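Magesa 2 planning software lets two arms share one crowded workspace

Free update brings joint motion planning and faster replanning to dual-arm benches

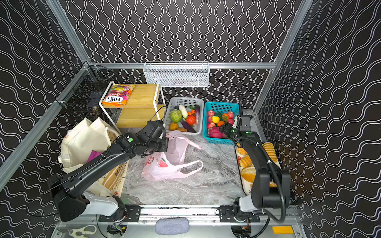
Two arms at work among toy groceries, with one gripper at the blue fruit basket and the other over a pink plastic bag.

GAMTHORPE — Itard has released Magesa 2, a major update to its motion planning software for pairs of robot arms, and we're thrilled to get it into people's hands!

Earlier versions planned each arm on its own and made one wait while the other moved. Magesa 2 plans both together, so one arm can reach into a basket while its neighbour goes after something on the floor. If an object shifts, the planner reworks only the part of the path that's affected.

The team at our Clastutcombe lab ran 3815 grocery-sorting trials while tuning the release. Soft things like plastic bags gave us the most trouble, and they still do when handles get tangled. We've added five new grasp behaviours for them and will keep at it.

Also new is a colour-coded timeline that shows what each arm intends to do next, plus a replay tool for looking back over failed grasps.

Magesa 2 is available now, free of charge to current licence holders. An online walkthrough starts at 9 a.m. on Sunday.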